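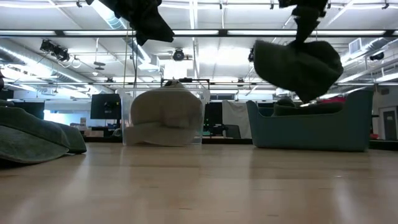
**10/12/2022** - The lower section of the Flinuvum Ridge Trail reopened to foot traffic this week on a new alignment. The section had been closed since the September storms, when the outside edge of the old tread gave way above Hamann Creek. Hikers can again walk the full distance from the Dernura trailhead to Ollemico Pass without using the forest road detour.

The new alignment leaves the old route at the second creek crossing and rejoins it below the talus field. It adds 200 yards to the one-way distance. The average grade on the relocated part is lower than before, and the two steepest pitches on the old trail have been bypassed by a pair of switchbacks. Trail signs at both junctions have been replaced. The sign at the trailhead still shows the old mileage and will be changed when the new board is delivered.

Malte Oltmanns, who laid out the reroute, said the old tread was not worth rebuilding in place. "The slope above it is still shedding material. We could have put in a crib wall, but the wall would have sat on the same soil that moved. Going higher put us on rock for most of the way."

## Work done

The crew cut new tread to a finished width of 25 inches, with an outslope for drainage. Six rock water bars were set on the upper switchback leg, where the soil is finer and runoff collects. The footbridge at the second crossing was inspected and stays in service. One stringer shows surface checking, which does not affect its rating.

The abandoned tread has been blocked at both ends with logs and brush. It is still easy to see from the lower junction, particularly on the way down, and several parties have already followed it by mistake. Hikers coming down from the pass should turn left at the new post and stay on the uphill side of the large split boulder. The old route ends in a drop at the washout, and there is no safe way around it.
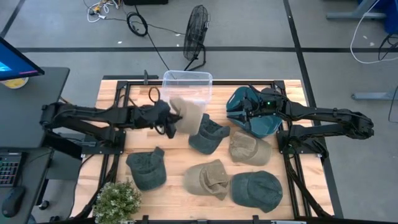 ## Conditions above the reroute

The upper trail was not damaged in September, but it has not been fully cleared. Mattes Hollmann walked it to the pass on Thursday and reported the following:

- Three trees are down between the talus field and the upper meadow. All can be stepped over or passed on the downhill side.
- The spring below the meadow is running at a low rate. Water is also available at Hamann Creek, and all of it should be treated.
- Cairns across the talus are standing. The paint marks between them are faded and hard to pick out in flat light.
- Snow is patchy on the north side of the pass and firm in the morning. Traction devices are advised for anyone continuing down the far side.

Wind at the pass was steady, with gusts that Hollmann put at 40 miles per hour. He turned back there and did not check the descent toward the lake.

"The trail itself is in decent shape," he said. "It takes longer than people expect, mostly because of the talus. Start early, and carry a headlamp even if you don't plan to use it."

## Access and parking

The Dernura lot is open, and the gate is unlocked during daylight hours. The gravel approach road has been graded as far as the cattle guard. Past that point it is rutted, and low-clearance vehicles should take it slowly or park in the pullout just before the guard. Walking in from the pullout adds half a mile each way.

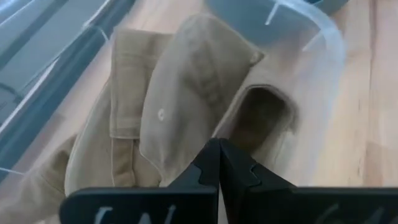 Overnight parking still requires a tag, which can be filled out at the box next to the trail register. The register was moved to the left side of the kiosk during the closure. Parties using the old forest road detour should note that it remains open to logging traffic on working days - it is no longer signed as a hiking route, and the temporary markers have been removed.

Dogs are allowed on leash as far as the upper meadow. The trail stays closed to bikes and horses between the second crossing and the talus field until the new tread has settled, with the next inspection planned after spring melt. Reports of downed trees, missing markers or fresh slides can be left in the trail register, with the date and the nearest junction noted.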